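Progress report to Broria, 12/30/21
From Marietjie Mthembu, the Citevstead banana and ginger collection

Hello all,

You asked for a few pages on how the year's money has been spent and how the plants are getting on, so I've made a pot of tea and dug out my notebook. I'll go through it more or less in the order things sit in the greenhouse, starting by the door, because that's how I keep my notes.

The bananas

We began the growing season with far too many Musa basjoo and not enough of anything else. That has changed a good deal! Desta Fikre brought over a clump of Musa sikkimensis with lovely red undersides to the leaves, and I split it into three in spring. Two of the pieces rooted quickly. The third sulked for weeks, and I'd more or less given up on it when it threw up a new leaf in the warm spell (rather a small one, with a tear down the side, but a leaf).

The plant we had down in the application as Ensete 'Maurelii' is the real thing, I'm glad to say. The colour came up properly once I moved it into better light and stopped being mean with the feed. It's now in a 45 litre pot and will want something bigger by summer. I haven't been able to get a pup off it, which is normal for an Ensete, so any increase will have to come from cutting the growing point out and hoping. I'd like your view before I take a knife to the only one we have.

The dwarf Cavendish is the disappointment. Spider mite got into it in late summer, and I was slow to notice. I've wiped the leaves down, raised the humidity and cut off the worst of the old growth. There is one clean pup at the base which I've left attached until it has more root of its own.

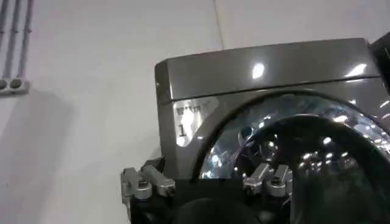 Gingers and their relations

The hedychiums have done best of anything on the list. Hedychium gardnerianum flowered for most of a month and the whole greenhouse smelled of it. I divided the big clump afterwards and potted up the rhizomes, giving each piece at least two good eyes. Hedychium greenei makes little plantlets on the old flower heads, so I've simply been pegging those down into trays of compost and leaving them alone.

I'm less sure about the curcumas. They went dormant earlier than I expected and I've dried them off and put them on the shelf above the heater. I have a nasty feeling one or two of the rhizomes have gone soft, but poking at them doesn't help, so they can stay in their pots until spring.

One naming problem to report. The plant labelled 'Dvořáček' came to us as a hedychium, and I'm fairly sure the label has been on the wrong pot for years. The leaf is too narrow and the stem has a reddish sheath at the base. It hasn't flowered for me yet. I've kept the old name on the pot with a question mark after it, and I won't send out any divisions until we know what it is.

Compost, pots and heat

The compost trial took up more of my time than the plants did. I tried our usual peat-free mix against the same mix with extra bark and grit, and I much prefer the second for the gingers. It drains well and the roots come out white. For the bananas I can't see any difference at all, apart from having to water more often with the bark in, so they'll stay on the cheaper one.

Heating is where we've gone over. I had put down £200 for it up to the end of the year, and the cold nights in October had already eaten into that. I've since lined the north side with bubble wrap and dropped the thermostat to 4 degrees in the end section, where the hardy things are. The tender bay stays warmer. I've covered the extra by not buying the second staging bench – we can manage with planks for now.

The potting order from Luvness came to £100, and that line is finished and paid. I still have plenty of the deep pots left, though hardly any saucers (where do they all go?).

Sharing the plants

I took the spare basjoo pups to the autumn plant swap and came home without any, which pleased me no end. I wrote out a care sheet to go with them, mainly on wrapping the stem for winter, and I've had a few messages since asking whether it's all right to cut the leaves off first. Yes, once frost has blackened them.

The next swap will be in late spring, and by then I hope to have rooted plantlets of greenei to take along, as well as two or three of the gardnerianum divisions. I'd prefer to keep all the sikkimensis here until there's a bit more of it.
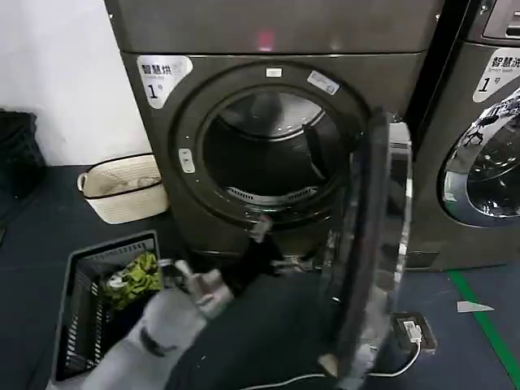
Desta Fikre has read the draft and thinks I'm being too cautious with the Ensete. "I'd cut it in May, when it's growing hard, and keep the wound dry. If you wait until it's in a bigger pot you'll only have more to lose. And do get the Cavendish pup off before the mites find it. It doesn't need as much root as you think."

I'll take the advice on the pup, at any rate, and have it in its own pot as soon as the light improves. The Ensete I'd still like to hear from you about, ideally before the end of March so that I can get hold of a heated mat in time. The receipts are in the envelope with the plant list.

With warm wishes,
Marietjie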